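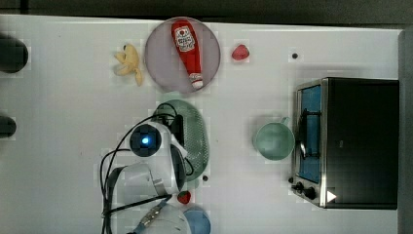
How do you teach a robot arm to tidy a kitchen table?
You take hold of the controls and do the job yourself, over and over, while it records every joint.

Elisa Gatti had 200 good runs by lunch and wanted more. She loved this part! Her hands were on the little leader arm, and across the table the big one copied her, turn for turn, like a kid learning to dance on somebody's shoes.

"You're rushing the wrist," said Fiachra.

"I'm feeling the wrist," she said, and went in again.
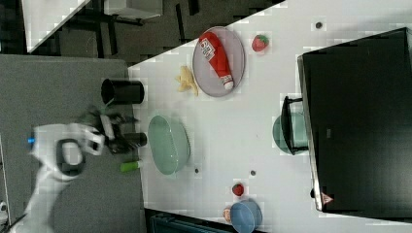
The white arm reaching over the Millivham table, ketchup on its plate.

Fiachra pulled his chair closer. He had trained the Fandar arm for a whole summer with typed commands, line after line, and had told everyone it was the only serious way to do it. Now he couldn't stop watching. When Elisa waited, the arm waited. When she changed her mind halfway – she did that a lot – it changed its mind too.

"Can I have a go?"

She slid over. He closed his fingers on the grips and felt a faint push coming back through them, the weight of something he wasn't touching.

"Oh," he said. "Oh, that's lovely."

"Isn't it? Now slow down and go for the green bowl." 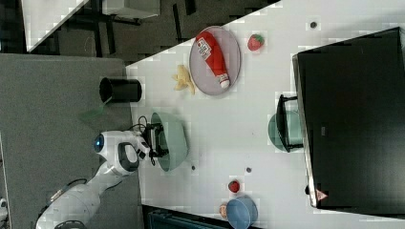

Run 1,416

By June he had his own way of doing it, a small dip before each grasp, and Elisa could pick out his runs with the names hidden. Then they let the arm try alone. It reached out over the table, and just before it closed its fingers, it dipped.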